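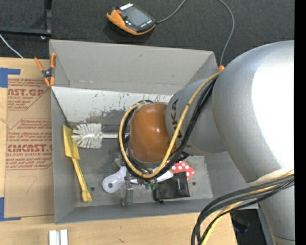 How many picks should you record before training the first model?

Start with 38 clean ones for each object, train on those, and see where it fails before you record any more.

These are tips for small workshops collecting pick examples from a mixed bin. They come out of the Plurnen sorting job, where Teemu Ahonen and Kirsty Hinds ran the arm and I did the labelling.

Setting up the bin

Fix the bin so it can't creep. A spring clamp on the rim will do for light work. If the bin shifts halfway through a session, the earlier examples no longer match the later ones and you'll spend an evening finding out which are which.

Tape down any loose sheet material near the bin, corners first. Blue masking tape comes off without tearing the paper.

Mix your shapes. Brushes, scrapers, scoops and soft pouches all need a different approach, and a bin full of one kind teaches very little. Let things overlap. Put a handle under something else now and then.

Scuffed paint inside the bin can stay. We repainted ours once and the old examples were no use afterwards.

Cables

Leave enough slack at the wrist for a full turn both ways, then run the wrist through its whole range by hand at low speed before recording. Watch the lower loop as well - it's the one that catches on the bin corner.

Recording

Stir the bin after every 11 picks. Use a stick, and stop the arm first.

Keep the failed picks. Label them "missed", "dropped" or "two at once" and put them in their own folder. Marama Partington threw out ours in the first month and we had to record them all again.

Write the label straight after the pick. By four o'clock you won't remember whether it was the brush or the scraper.

Shiny and see-through things need extra goes. Move the lamp between sets.

Storing it

Name files by object, then session, then number, as in brush-04-3413. Copy them to a second drive before you switch off. Ours is called Ullik and lives in the drawer with the spare fuses.

Wipe out the bin at the end of the day and check the clamp again in the morning.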